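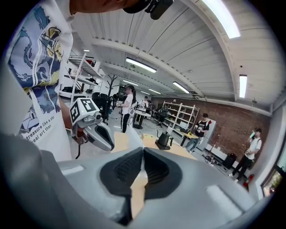

Grippers out, kettle on the cardboard.

October

Workshop tips for the Flunurby crew and anybody starting a club like it

Typing this fast between sessions. Most of it is stuff I kept repeating out loud, so now it's written down and you can point at it. It's for the housework tasks we're recording for the Grustero round - the kettle, the sponge, the wiping, all that. If you're doing the line-following robots, different page, ask Elżbieta Borkowska.

Before you start

Get the props out first, grippers second. Every time we do it the other way somebody ends up holding a gripper in each hand with the kettle still in the cupboard.

Kettle is EMPTY. Always. Check it yourself even if your partner says they did. Unplugged too, cord laid off to one side.

Cardboard down on the tables. Flat sheets, no folds sticking up. Old appliance boxes are best, the side panels are big enough that you only need a couple. Tape the joins from underneath. Tape on top catches the fingertips and you get this little hop in the motion that shows up later.

Tie your hair back. Sleeves up or short sleeves.

Drinks go on the window side. Caps on. I am not going to say this again (I will say it again).

Taking care of the grippers

Soft pads: damp cloth, a drop of dish soap, wipe, dry with paper towel. No alcohol on the pads. We killed a pair that way last spring, they went shiny and then nothing would stay in them. Baby wipes work in a pinch but leave a film, so go over with plain water after.

If the pads are picking up fuzz, use a lint roller. Or masking tape wrapped around your fingers, sticky side out.

Squeeze the trigger ten times before you record. Sticky one? Set it aside and write what's wrong on a scrap of tape. "Broken" is not what's wrong. "Closes fine, slow to open" is what's wrong.

Marker cubes - hold the gripper by the handle, not the cube. Fingerprints on the black squares are fine up to a point, then tracking gets flaky and you lose a whole run. Dry microfiber only. If a corner of the printed pattern is lifting, glue stick, thin, press with a book over lunch. Super glue fogs the print. Ask me how many cubes.

Lens: blower first, cloth second. Never your T-shirt, I know it's right there.

Setting up on the floor

Tables are fine for small stuff, but for scrubbing the big board on the floor is better. You can get your arms over the top of it and nothing wobbles. Tables wobble when somebody leans, and somebody always leans.

Sweep first. Grit under the board and it rocks.

Slip a piece of rubber shelf liner underneath, the cheap kind off a roll. Four small squares is enough, don't waste a full sheet.

Put the extra props around the edge and keep the middle for the one you're working with. Then leave them there for the whole set. If the kettle moves between take 6 and take 7, start the set over. Yes the whole set.

Kneepads! The gardening kind. You won't want them until you do.
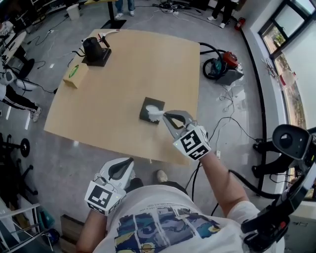 Remigiusz Czarnecka

Sponges and scrubbing

The one everybody gets wrong the first week, me included.

Use the fluffy white head for practice. Light, easy to grip, easy to see against the dark tile. Come in from the side, close slowly, and stop closing once it's held. New people crush it. A crushed one springs back when you let go and jumps off the tile.

Hold it low, close to where it touches. Grab too high and the top moves while the bottom stays put.

Little strokes, then bigger. Lift at the end of every pass so the end of the pass is clear in the recording. Dragging it back without lifting is a different task with a different label.

The other hand - keep it open and out of the way unless the task sheet says two hands. Don't let it hang down in front of the work. Easy to forget, you're watching the sponge.

Run it dry. Water on the pads changes the grip and then half the set doesn't match the other half. If you've got to do a wet one for the Plokard tasks, do those last, towel under the board, and everything gets dried before it goes back on the shelf.

Wash the heads after. Warm water, squeeze, stand them up in an old mug. They fluff back out overnight. Don't put them on the radiator, they go crunchy.

Kettle handle

Handle faces the person picking it up, unless the sheet says turned. Lift straight up off the base a hand's height, pause, then move. The pause feels silly. Do it anyway, you'll be so glad when you're trimming.

Setting down is harder than picking up. Aim for the back of the base and let it settle forward. If it clunks, it clunks, keep going. A clunk is fine. Catching it with your knee is not a valid demonstration, whatever Zaidi hall rules say about creative solutions.

Cables

Our weak spot. Always has been.

Run cables along the wall or under a mat. Power strip up off the walking path. If you can't get it off the walking path, lay a strip of carpet over the cords, fuzzy side up, and tape the ends of the carpet to the floor.

Bread bag clips make good cable tags. Write on them with a paint pen, regular marker rubs right off in a week.

Over-the-shoulder rig: cable goes down your BACK, clip it at the waist, leave a loop so you can bend over. If you bend and feel a tug, stop, make the loop bigger. Don't just bend less.

Keep the floor around the extinguisher clear. Bags, stands, speakers, all of it, somewhere else.

Counting and labeling

Goal for the round is 2,000 clips. We're at 342 good ones. Kept is what counts here, so please don't tell me how many you recorded, tell me how many survived.

41 got thrown out in one afternoon, all for the same dumb thing, the start pose was different on every one. So: stick two bits of painter's tape down where the grippers start, and start there. Takes a minute.

Sets of 100 are too long. We tried it and people's hands get sloppy after the halfway mark, the last stretch was mostly junk. Split it, swap person, have a snack, come back.

Write the set name on the cardboard in pencil before you begin. Photo of it with your phone. Pencil so we can flip the sheet and use it agian.

Name the file right away. "test_final_new2" gets deleted, no appeals.

Cleaning up

Vacuum last, after the cables are up. I've watched a USB adapter go down that hose. You can get it back - dump the canister onto newspaper, go through with a fork - but it's a lousy way to spend an evening.

Pads dry, triggers released, grippers on the shelf lying flat. Not in a bag. Not in a bag with the weights, please.

Batteries on charge, and somebody who's leaving at 7 p.m. or later checks the lights are green before they go. Chargers off at the wall otherwise.

Cardboard: keep it if it's flat. Dented or sticky goes in recycling. We're low right now so if you have moving boxes at home, bring them, any size bigger than a pizza box.

Small parts tip from Elżbieta, she keeps spare screws in a muffin tin with a damp bit of... no sorry, with a MAGNET stuck underneath each cup. Works great. Stainless ones won't stick so those go in a jar.

Still need: painters tape (blue, wide), more microfiber cloths, one more set of kneepads, a timer with a big display. Leave things on the round table with your name on and I'll pay you back next time I see you.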